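About Kuvex

Kuvex is a packaging wholesaler based in Kevmont. We sell cardboard cartons, mailers, void fill, tape and labels to small and medium businesses, mostly growers, food makers, online shops and removalists. We also cut plain cartons to size in short runs.

Where we started

The business began as the packaging counter of a produce store. Fruit growers came in for trays and liners, and other customers started asking for boxes they couldn't buy in small amounts anywhere else. The counter outgrew the shop, and the packaging side moved to its own shed on Fashola Road. The produce store closed a few years later. We kept the growers as customers and many of them still order from us every season.

We now have two sites. The Fashola Road warehouse holds the stock and the trade counter. The office, the sample room and the short-run cutting are at Notosard, on the other side of the highway. If you are picking up an order, please go to Fashola Road. Drivers are sent back from Notosard most weeks.

What we sell

The current catalogue has 3,736 lines. A large share of these are cartons in different sizes and board grades. The rest is made up of:

Padded and rigid mailers
Paper and starch void fill
Tape, in paper and plastic
Strapping and pallet wrap
Moisture absorbers and liners
Labels and document pouches
Archive and moving boxes

We don't sell printed gift packaging, glass jars or anything that needs to be kept cold. We are happy to suggest other suppliers for those.

Short runs

Most box makers have a minimum order that suits a factory. Ours is one bundle for stock sizes and a single pallet for cut-to-size work. We ask for the inside measurements, the weight of the packed goods and how the boxes will be stacked. Customers often send the outside measurements by mistake, so the order form now has a drawing on it showing where to put the tape measure.
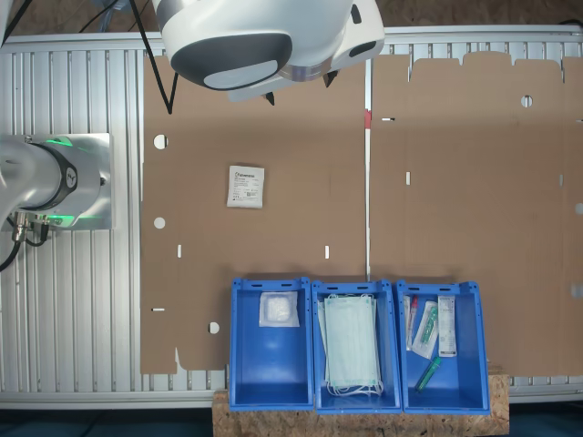
Once the size is agreed, we make two plain samples and post them out. Fill one, close it up and put it through whatever it will normally go through, including the courier. If the fit is wrong we change the dimensions and send another sample at no charge. Production starts when you have approved the sample in writing. Please allow three weeks from approval in the lead-up to Christmas and during the fruit season, when the cutting room is at its busiest.

Board and recycling

All of our stock cartons are made from board that can go in the kerbside recycling bin once tape and liners have been taken off. Wax-coated produce boxes are the exception and should be kept out of household recycling. They are marked as such in the catalogue.

Trade customers can bring flattened cartons back to Fashola Road during counter hours. It doesn't matter whether they came from us. We sort them by condition, sell the good ones as seconds and bale the rest. Seconds can't be reserved and we don't deliver them. Please don't leave cardboard at the gate after hours, as it blows into the drain next door.

Delivery

Our own trucks cover Kevmont and the surrounding towns. Everything further out goes by carrier. Flat cartons are bulky for what they weigh, and freight can cost more than the boxes on a small order, so we always quote it before charging your card. Rural customers may find it cheaper to have an order held at a depot.

Accounts

Any registered business can open a trade account. We need your ABN, a delivery address and the name of a supplier you already deal with. Accounts are paid monthly. Schools, op shops and sporting clubs can buy at trade prices without opening an account, and should mention this when they order.

Price list

The current price list applies from April. Orders placed before then will be honoured at the old price, including those waiting on a sample. Paper tape and most mailers have not changed. Heavier grades of board have gone up.

Visiting us

The Fashola Road counter is open on weekdays and closed on public holidays. There is parking for cars at the front and a drive-through bay for utes and trailers at the side. The sample room at Notosard is open by appointment only. Bring the item you want to pack if it is small enough to carry.

Page last updated March 20, 2025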